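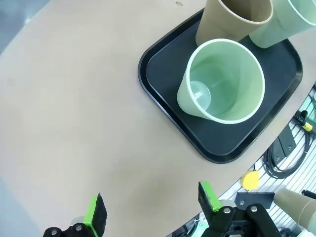

December 2022, Saturday

Budget notes for the second table. Macarena wants numbers by Monday so they can go in with the February request. Nothing ordered yet.

Where we are: one arm, one round table, the cup-and-tray work. Everything else queues behind it. Somtochukwu had the arm for most of the week and I got two short afternoons, so either we share better or we buy.

Arm. Two quotes in. Gasdale is the cheaper one but does not include the controller stand or the first service visit. Yeoman includes both and wants a longer lead time. Asked Gasdale to requote with the stand. If they come back close to Yeoman I would go with Gasdale, as we already know their software.

Gripper. Same model as the one we have. I don't want two sets of finger pads to keep in stock. Price from Trerosano is $3151 with the mounting plate, without the wrist camera. Camera has to be a separate line or purchasing will send the form back again.

Pads. The lime green ones. Trerosano sells them at $54 a pair. Put down 3 pairs to start with. Somtochukwu thinks that is low. Check the drawer before the form goes in.

Rail and brackets. Slotted aluminum, same profile as now, so the black brackets will fit both tables. Pirkberg cuts to length. Need to measure from the table edge out to the far bracket, not from the center, which is the mistake I made on the first drawing. Allow extra for a cable tray. The cables looping around the bracket are fine for one arm. With two I want them off the rail and tied down. Add cable ties and a strain relief for the yellow connector.

Table. Macarena asked if we could use a square one from storage. Would rather match the round top, same tan matte finish. If the surface changes, we can't compare runs between the two stations. Price still open.

Small stuff:
Cups, mint green and tan, about 60 in total
Clear balls, one bag
Black trays with the raised rim, two more
A second tape measure

Consumables come out of the running budget, so leave them off the equipment form and just send the list to Macarena.

Open questions
Power: is there a free circuit on the window side? Ask building services.
Does the Yeoman price hold past the end of the year?
Who signs for delivery if it arrives while we are closed?

SB read this over and wants a spare left finger assembly added. Asked Trerosano for a price, no answer yet. Leave a blank line on the form for it.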